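2022-05-04
Clukstead handheld gripper kit, trial unit, second session

Bench time with the Clukstead kit on loan through Longo. Two handhelds, cables, charger, case, and a year of the recording software. Quote is 1857 per pair, spare finger pads 95 a set. Benedetta wants a yes or no on buying before the loan runs out.

Task for the session was the cabinet: open a door, take a book off the stack, put it on a shelf, close the door. Fiorella ran the first block and I took over after the break. We logged 433 clips against a target of 800 for the whole trial, so we are a bit past halfway.

Setup goes faster than with the Flestoneck pair. Calibration took one pass on each hand. The software threw one warning about the left marker and cleared it when we reran the check.

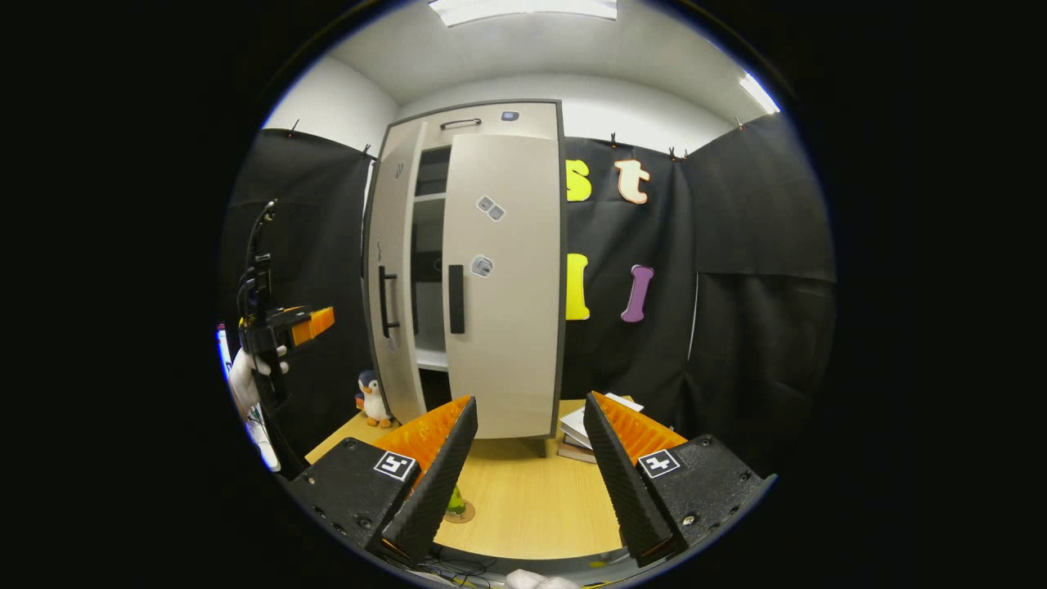

View from the gripper, left cabinet door open, books on the right side of the table.

Notes on the hardware:

Ridged pads hold the door handles well. Thin paperbacks are harder. If the fingers come in at an angle, the cover slides before the pages do. Try coming in square to the spine next time.

Trigger spring is stiff. My hand was tired by the end of the block. Fiorella had no trouble with it. Ask Longo if there is a softer spring.

Cables are the weak point. They are thin and they bunch up between the fingers and the grip. Caught one on the edge of the table twice. Clip or sleeve needed before anyone runs long sessions.

Wide lens is good. Both finger markers and the whole cabinet stay in view at working distance.

Export to Esa's format works but drops the session name. Sent the log to support, no answer yet.

To do: finish the clips, repeat the door task with the Flestoneck pair on the same table, get the price for service after September. Leaning toward buying one pair if the cable problem gets fixed.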